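4.2 What the packers told us

I spent two weeks at the Letach site, mostly standing near the packing benches and getting in the way. Before Cinden brought the arms in, a packer would handle 200 bins a shift, and everyone I spoke to could tell me which shoulder hurt. The lifting has mostly gone now. What they do instead is harder to name – they watch, they nudge, they clear cables off the table before the next run starts, and they get called over when a bin has landed at an odd angle.

Two of the eight packers said they missed the old rhythm. The others liked the change but grumbled (quite fairly, I think) that this new watching work isn't in anyone's job description, so it isn't paid as skilled work. I'd expected worries about job losses to come first, and they hardly came up before Wednesday.
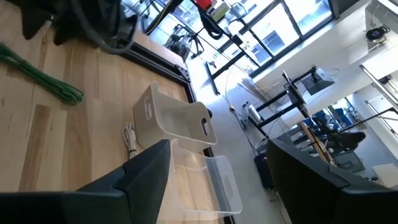 Figure 2. Clear and frosted white bins at the table, seen from the gripper.

Clear bins came up a lot in our chats. Packers told me they check those ones twice – a habit the Gratska team hadn't planned for.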